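工作记录　二月　灰箱清理与日用品整理

上午九点多开始。先把上次没写完的补上：Belkadi 架子最下面一层已经腾空，原来堆在那里的纸箱拆平了，捆好放在门后，等收纸的人来。架子底下扫出来一把扎带头、两枚垫圈、一个瓶盖。垫圈放回零件盒，别的扔了。

今天的事分两部分，一是灰箱内壁的污迹，二是把日用品这一批重新登记。台面上两只灰箱前后挨着放，下面写“前箱”和“后箱”，前箱是靠过道这一侧的。以后大家记录也请按这个叫法写，之前有人写“左箱右箱”，有人写“一号二号”，翻本子对不上。

一、污迹

前箱用得多，里面旧得明显。上回 Bonifacio Campos 提过，有几件浅色的东西从箱里拿出来底面发灰，他怀疑是箱底掉下来的脏。我拿白布试了一下，干布擦箱底，布上有灰黑色印子，擦后壁下半截也有，后壁上半截基本没有。和他说的一致。

试了三种办法：

清水。300 毫升，拧干的布，沿一个方向擦。浮灰能下来，暗的那一片没有变化。

中性洗涤剂，就是水池边那瓶，兑得很稀。比清水好，布黑得快。换了四次布以后，再擦出来的颜色明显变浅。麻烦的是要过两遍清水，第一遍过完摸着还是滑。

Plorinley 去污膏。只在后箱靠边的一小块试了。去得最干净，可是那一块比周围亮，斜着看很显眼。不打算大面积用。膏还剩大半管，放回柜子上层，盖子要拧到底，上次拿出来口上已经结块了。

最后定下来用稀洗涤剂。涂上以后停 15 分钟再擦，比马上擦省力。中间我去整理日用品，回来时边上已经干了一圈，留下水印，又补了一遍。下次先做箱底，再做壁，别一次全涂上。

划痕不管。有人问过要不要磨平了重新处理，我的意见是不要。细划痕里塞着黑的东西，用软牙刷能刷出来一点，剩下的就是痕迹本身，刷不掉。硬刷子和钢丝球都不要用，会添新的。后壁中间偏左那条带分叉的细纹，用指甲过了一下，没有卡手的感觉，先当表面划痕记着。要是以后变长了，请在这一页旁边写一笔。

箱底靠前有两个小圆孔，一左一右。擦的时候注意，水会从那里下去，我第一遍没想起来，台面上积了一小滩。后来先垫了旧毛巾，再擦就没事。孔边容易积东西，用棉签转一圈，棉签出来是黑的。左边那个比右边脏，用了五根。

右壁那道长的浅色擦痕，擦洗前后看不出差别，应该不是脏。

前箱全部做完，停在十一点前。白布再试，箱底还有很淡的一点印，后壁没有了。箱底的暗斑还在，反光的地方反得厉害，擦完反而更斑驳一些，只能这样。

后箱只做了箱底，壁没做。

二、日用品登记

这一批是从 Trusthorpe 的仓间搬过来的，原来装在 1266 号周转盒里，盒盖上写的是“厨房及杂项”，没有清单。旧台账里有一页和它相近，但有几样名字对不上，估计中间换过。所以不照抄旧的，从头写。

盒里一共 11 件。逐件看过，按现状记：

洗碗擦。能用，柄和头接合处有旧水垢，已刷。海绵头没有塌太多，继续留用。

木勺。头部有一处起毛刺，已经用细砂纸顺纹磨过，没上油。

量杯，透明，小号。刻度磨掉了一半，不影响，但不要再拿来量东西。今天有人拿它量洗涤剂，量出来不对。

塑料漏斗。口沿有一个小缺口，摸着不扎手。留用。

硅胶刮刀。头会从柄上脱下来，推紧以后还能用。先留着，坏了就淘汰。

肥皂盒，两件套。盖和底不是一套的颜色，能扣上。

衣夹，一只。弹簧偏硬。

卷尺。回卷慢，里面进过灰。拉出来擦了一遍，好一点。

海绵。老了，捏一下掉渣。淘汰，换新的，规格写在后面。

晾碗用的小架。有一根脚上的套丢了，放着会晃。从零件盒里找了一个套上，略大，转两圈也不掉。

旧抹布一块。洗了，晾在水池边，干了再放回去。

海绵换掉以后件数不变。新海绵从 Flirness 的那包里拿，买来是压缩的，泡开以后比旧的厚一截，登记时请写泡开后的尺寸。包里还有富余，不用急着买。

标签的事。以前是直接在东西上写字，写在底部，擦两次就没了，还把布染蓝。这次改成小布条，用线系在能系的地方，不能系的就不标，靠清单。系布条的结要打紧剪短，留长了会带到旁边的东西。量杯没有地方系，试过用胶带，一沾水就翘，揭了。肥皂盒只在底里面写了一个字母。

洗的顺序也记一下：先洗没有油的，再洗木勺和刮刀，最后洗漏斗。洗完倒扣在架上，下午一点多去摸，漏斗颈里还有水，其余都干了。木勺没有泡水，过一下就拿出来。

三、摆放

下午把要用的几件放进前箱。没有全放，盒子里的东西一次都倒进去太挤，拿的时候容易带倒别的。还是照以前的习惯，少量，往后靠，前面留出空地，这样箱底两个孔也露着，有没有积脏一眼就能看见。

摆的时候不用刻意对齐，松松地排开就行，角上挨着、叠着一点都没关系。只有一点，潮的东西不要放进去。水池边晾干了再说，特别是洗碗擦，海绵里含水，外面摸着干，压一下还会出水。我今天是用干布裹着压了两次，布上没有水印才算干。

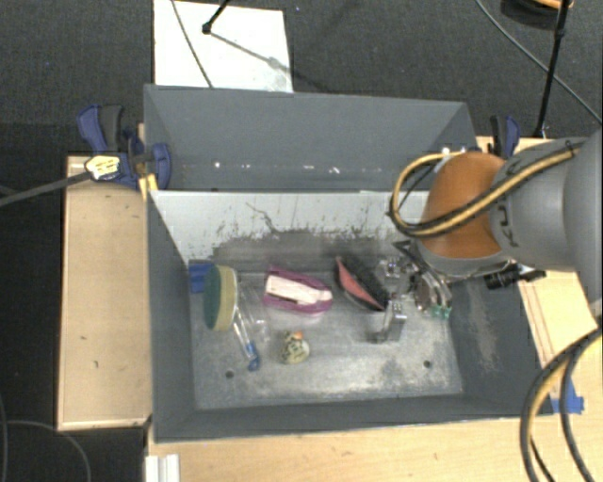 前箱。左后角为蓝色物品，前面压着一部分的是洗碗擦；后壁下部的暗带仍可见。

后壁下面的暗带补一句。它和箱底接在一起，越往下越深，往上到浅灰的部分就剩零散的黑点和擦痕。以后比较干净程度，白布擦的位置请统一：后壁取暗带中段，箱底取两孔之间。每个位置来回三下，用力不要太大，布编号以后夹在本子后面的透明袋里。今天的布已经夹好，一共四块，背面写了“前”“后”和先后顺序。

左内壁颜色比较匀，没有什么可记的。

两只箱子交接的那条边，上沿有一点积灰，用布角推过去就掉了，掉进了后箱，又擦了一遍后箱的底。以后先擦边再擦里面。

四、没做完的

后箱四壁。

旧台账那一页要划掉，旁边注明改看本页。台账在 Bonifacio Campos 那边，我跟他说过了，他说等他把页码对完再划，不要先动。

小架那个脚套想找一个合适的。零件盒里只有大的，用透明胶在脚上缠一层再套也行，但胶会老化，先不缠。

中性洗涤剂剩得不多，还够做一次后箱。水池下面有一桶，标签泡烂了看不清，不知道是不是同一种，没敢用。谁认得请在桶上写一下。

白布不够了。旧床单可以剪，剪之前洗一遍，新布上有浆，擦出来的印子浅，和以前的不能比。我这次四块都是同一张床单上剪的，剩下的半张叠在柜子第二层，别拿去垫油件。

补：四点多又看了一眼前箱，箱底左孔边上有一小点白色，是棉签上掉下来的棉絮，用镊子夹走了。棉签换成不掉毛的那种，抽屉里有，细杆，头是尖的，放在镊子旁边。

毛巾已经洗了，晾在抹布旁边。晚上走的人顺手收一下，别留在水池沿上过夜。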